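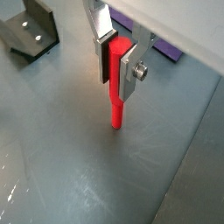 Courses > Automation Practice > Week 9 > Handout: When the cell says it worked

Gavin Guthrie, Sun 8 December

This week's handout covers the Purves fault. Read it before the lab and bring your own copy of the cell log. I've left out most of the vendor's wording, for reasons that will become clear.

The short version: the Zultberg cell reported a completed run. The run was not complete. The red peg had slipped in the fingers on the way down, the fingers opened on schedule, and the program moved on to its last line and wrote "done". The cell stayed in that state until Craig Niven looked over the wall and asked why the peg was on the floor.

1. What the task asks for

The work is a small fit-up in a grey three-walled enclosure. A wide purple base carries a brown upright with a green block on either side. A blue hexagonal prism stands in front of the upright. The red peg is picked up and moved on its own, with the dark fixture further back. We treat the peg as the hard part of the job.

I'd ask you to doubt that last sentence. We call the peg hard because that's where we noticed the trouble. The other parts may be failing in ways we haven't checked.

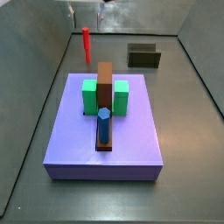

2. What the log recorded

The log stores three kinds of line that matter to us: commanded position, finger opening, and a step result. The step result is the one everybody reads, and it is the weakest of the lot. In this program it means the move ended inside its time limit. It says nothing about the part.

Finger opening is better, but be careful with it. The peg has a thick upper section and a thin lower one. If the fingers close on the thick section you get one reading, and on the thin section you get another. If they close on the thick section while the peg is tilted, you get something very close to the first reading. The Purves log shows a normal value all the way down. I have seen people stop there and declare the grip good. All that number tells you is that something of the right width was between the pads.

3. The vendor's explanation

Allar supplied the controller and sent us a two-page note in August. It puts the fault down to "operator placement variation", meaning somebody set the peg down in the wrong spot. Maybe so. The note offers no measurement of where the peg was, and the camera that could have told them wasn't being recorded at the time.

They also ran the cycle 30 times at their own shop in Nisville and had no drops. I don't find this very comforting. We don't know what floor they used, how worn their pads were, or whether anyone moved the parts between runs. Thirty good cycles from the same starting layout is closer to one test repeated than to thirty tests.

Compare layouts for yourselves. The purple base can be set well back against the rear wall with the black angle bracket out on the open floor, and a program tuned for the base further forward has no business assuming anything about that. 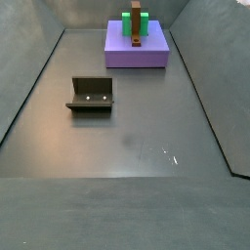 Photo: Purves lab, fixed workspace camera

The floor has its scuffs and scratches too. I make no claim that they caused anything. I do claim that a report on a dropped part should mention the surface it dropped on, and the Allar note doesn't.

4. The safety matter

A dropped plastic peg hurts nobody. What happened next is the reason this is a lecture and not a line in the maintenance book.

Craig saw "done" on the panel and reached in to pick up the peg. The program had a 60 second idle period before it homed the arm, and nothing on the panel showed that the period was running. He had his hand out again before the arm moved. That was luck. The hold-to-enter switch was fitted but had been bridged for an earlier demonstration and never put back.

So there are 2 faults here, and the note deals with half of one. The cell didn't know where its part was. It also told a person it had finished when it still had a move to make.

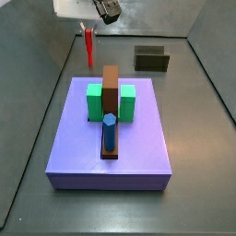

I've been told that the second fault is "only a labelling issue". Ask anyone who says so whether they would put their own hand in. A status word that people act on is part of the safety system, whether or not it appears on the safety drawing – and ours didn't.

5. What we changed

- The status now stays on "running" until the arm is home and the drives are off.
- The bridge is out. If you find another one, stop work and tell me.
- After each lift the program closes the fingers slightly further and checks for resistance. This catches an empty grip. It will not catch a tilted peg.
- Camera recording is on by default.

I'm not satisfied with the third item. It was cheap and it went in quickly, and I suspect it mostly makes us feel better.

6. For the lab

Write one page on how you would detect a tilted peg using only the sensors already fitted. State what your method would miss. Pages that claim to miss nothing will be handed back unread.

Lab groups stay as they were last week. Nobody enters the enclosure without the key in their own pocket, and the panel doesn't count as permission.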